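Kitchen Help > Preserving > Jams and Jellies > Peach jam won't set with less sugar

Peach freezer jam is basically soup. Can I save it, and what did I do wrong?

Asked by Ferhat Uçar, April 7, 2017

Hi all! First question here, though I've been reading this section forever and have learned most of what I know about pickles from you people. I need help with jam.

Back in March the Bozkurt market by me got in a big load of imported peaches and they were cheap, and I know, I know, it's not peach season, but I'd had a long gray winter and I wanted to make something that tasted like July. So I bought a bag. A heavy bag. My Talteck kitchen scale tops out at 2000 grams, and once they were peeled and pitted I had nearly 2000 grams of fruit, so I took that as a sign and made one giant batch of freezer jam.

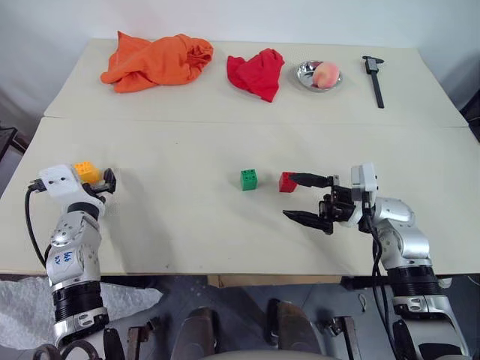 The recipe came off the sheet inside the pectin box (regular powdered pectin, the kind you boil with a little water and then stir into the fruit). It wanted what I thought was an insane amount of sugar. My wife and I both like things on the tart side, so I cut it way down, to less than half I'd say. As for the fruit, it wasn't one of those deep gold types, these were more like the one on the silver plate, with the pinkish-red blush over pale yellow skin. They were pretty sweet on their own and very juicy, which is part of why I didn't think the sugar would be missed. I crushed them with a potato masher, mixed in the sugar I was using, let it sit like the sheet said, added the hot pectin, stirred for 3 minutes and filled my jars. I used the little Brilletti ones with the straight sides because they don't crack in the freezer.

Next day: soup. I gave it another day on the counter, then a couple more in the fridge in case it was just slow. Still soup. There's a sort of layer of fruit floating up top with syrup underneath, and if you tip the jar it all slides over at once. Most of the jars are now in the freezer because I didn't want them to go bad while I sulked. 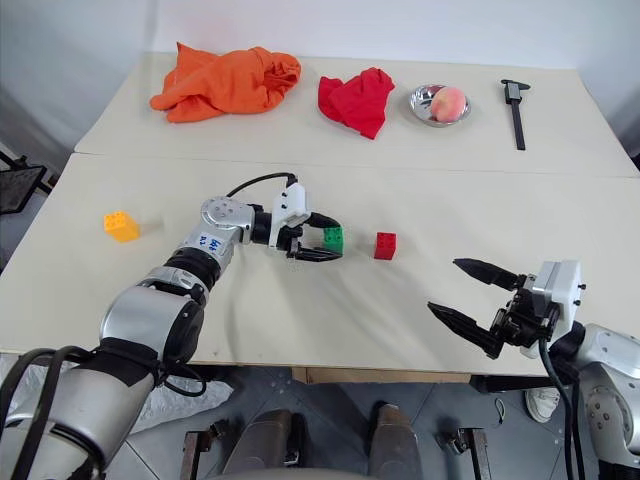 It tastes great, by the way! That's the annoying part. We've been pouring it on yogurt and waffles and it's lovely, but I promised jars to my in-laws and my father-in-law is going to want to put it on toast. He's a toast guy. If it runs off onto the plate I'm going to hear about it until Thanksgiving.

So what I'd like to know:

Is it the sugar? I always figured sugar was in there for taste and to make it keep, and freezing takes care of the keeping.

Or is it the lemon juice? The sheet called for some and I ran out partway, so I made up the difference with a splash of Vinico white wine vinegar. Probably dumb. You can't taste it.

And can I thaw it and fix it, or do I have to start over with new peaches? I've read that you can boil it down, but then I'd lose that fresh fruit taste and I might as well have made cooked jam. I do have a spare box of the same pectin in the cupboard if that's any use.

Thanks in advance for any help, even if the help is "follow the recipe, Ferhat."

2 people found this question useful 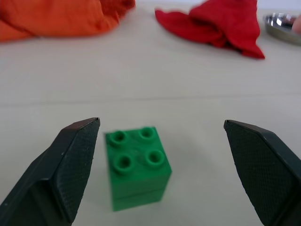
Fadime Taşdemir: It's the sugar, I'm nearly sure of it. I did the same thing with strawberries my first year and cried a little. Regular pectin needs a lot of sugar and some acid before it will gel at all, so when you cut the sugar by half you don't get a softer jam, you get sauce. The stuff you want is sold as low-sugar or no-sugar-needed pectin. It's made differently and it'll set with a little sugar or none. There's another kind that sets with calcium, and the calcium powder comes in its own packet. I like that one best for peaches but it can be hard to find in a regular store.

The lemon matters too. Peaches don't have a lot of acid or a lot of pectin of their own. A splash of vinegar isn't going to hurt anybody in freezer jam, but next time get the lemon juice. Bottled is fine.

Can you save it? Usually, yes. Thaw a jar in the fridge and try just that one first! Stir it up well. Get a box of the low-sugar pectin and look on the insert for the part about remaking soft jam. They don't all have it, and the amounts are different from one brand to the next, so I'm not going to give you a number that might be wrong for your box. The general idea is that you boil the pectin with a bit of water, take it off the heat, stir it into your runny jam (let the jam come up to room temperature first or you'll get lumps, ask me how I know) and keep stirring for a few minutes. Then back in clean jars, let it sit out as long as the insert says, and look at it the next day. If that jar works, do the rest.

Don't use your spare box of regular on it unless you're willing to put the sugar back in. And I'd make smaller batches from now on. 2000 grams of fruit is a lot to stir evenly by hand, and the floating layer makes me think it may not have gotten mixed all the way through. Mashing a bit finer helps with the floating too.

Guest answer: just call it peach syrup and put a ribbon on it. my aunt did that for years. or mix in chia seeds, they thicken anything, couple spoonfuls a jar and leave it overnight. looks kinda like frog eggs but tastes ok

Ferhat Uçar: Thank you both! Fadime, I thawed one little jar and picked up the low-sugar kind on the way home. It sat out overnight and this morning it holds on a spoon. It's soft, softer than store jam, but it stays on the toast if you don't wave it around. I'm going to do the others this weekend. Should I worry about having frozen and thawed it already? It'll be going right back in the freezer.

Fadime Taşdemir: You're fine if it thawed in the fridge. It might weep a little liquid the second time, just stir it back in. Leave some room at the top of the jars.

We use cookies to remember your login and to show you new questions in the sections you follow. By continuing to browse you accept our cookie policy. OK / Read more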